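Vukum Table Setting Set

README, last revised in March

Contents

Vukum is a collection of recordings of one small household job: putting crockery on a serving tray, and taking it off again. It was put together at the Betamthorpe site by Fares Darwish and Ghada Qaisi. There are 2,913 recordings in all, of which 2,531 have been checked by hand. The rest are in the folder named unchecked and have no notes yet.

The job

Each recording starts with the tray flat on the table. The person is given a card with the finished layout, for example bowl on tray and plate beside it. They may move the pieces in any order. Sliding a piece over the rim of the tray is allowed but noted – look for the word slide in the remarks column. 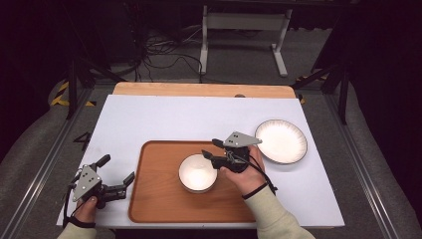
Recordings end when the layout matches the card or when the person gives up. A piece that lands partly on the rim counts as not placed. We changed this rule once, after the first 13 sessions, and went back over those so the notes agree.

The crockery and the tray

tray: rectangular, wood grain, rounded corners, raised rim
bowl: white, thin line at the rim
plate: round, white, coloured edge

The table top is white with a light wooden edge. White crockery on a white table is hard to pick out in some of the recordings, and we left it that way on purpose. Ghada tried a patterned cloth early on and it creased every time the tray was moved.

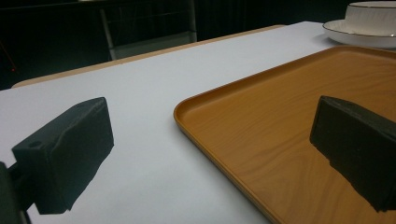
Near corner of the tray, with the crockery beyond it on the white table top.

Notes file

One row per recording, in notes.csv. Columns are: number, card, pieces used, result, remarks. Result is placed, partly placed or stopped. 1,872 of the checked rows say placed. Remarks are free text and the spelling varies – saucer and plate are both used for the same piece, so search for both.

Known problems

The early cards do not say which way round the tray should go. Treat either way as correct.

Some remarks were typed up a day later from paper and are shorter than the others.

Questions about the cards go to Fares, anything about the notes file to Ghada.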